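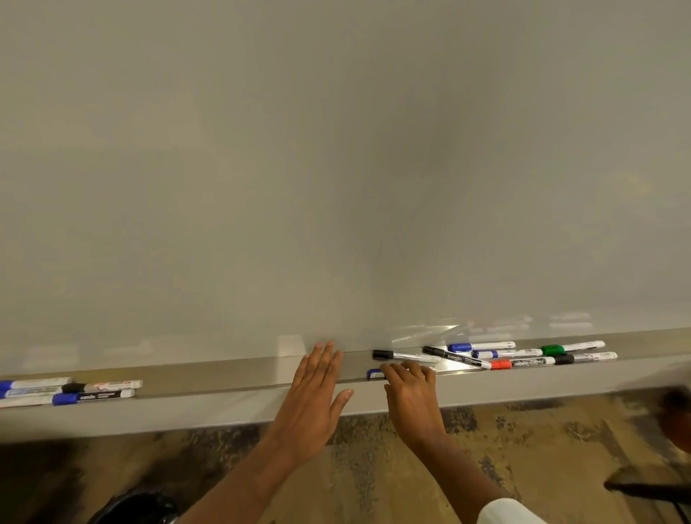 La célula de Sartori arranca cada turno con una recalibración de la pinza, y en Ekament esa tarea empieza lejos del robot. Vittoria Lombardi, responsable de puesta a punto, prepara antes las piezas de prueba: rotuladores corrientes, de los que usa cualquier oficina. Los ordena con las dos manos en la bandeja metálica de la pizarra, con capuchones azules, negros, uno rojo y uno verde, varios de ellos con la marca camlin en el cuerpo blanco. Unos quedan cruzados sobre otros, y así pasan a la bandeja de la máquina.

—Si los pongo todos paralelos, la pinza acierta siempre y no me entero de nada —explica Lombardi.

La célula, una Rollora de segunda mano, lleva 3.849 horas de trabajo. Llegó en enero desde la planta de Brirnska con los dedos de goma gastados y un cable de señal pellizcado detrás de la muñeca. El cable se cambió en una mañana. Los dedos dieron más guerra: el repuesto era dos milímetros más largo y hubo que corregir la altura de agarre en 19 posiciones del programa.

Ahora el mantenimiento sigue una hoja fija. Se limpian los dedos con alcohol, se comprueba el par de los cuatro tornillos de la brida y se hace una serie de 20 agarres a media velocidad. Si falla más de uno, se repite el cero del eje seis. El engrase toca cada 174 horas, y Lombardi lo anota a mano en un cuaderno que cuelga del armario eléctrico.

Queda pendiente la manguera de aire, que roza con la valla cuando el brazo gira a la izquierda. De momento la sujeta una brida de plástico —la tercera desde el verano— y el soporte nuevo está pedido.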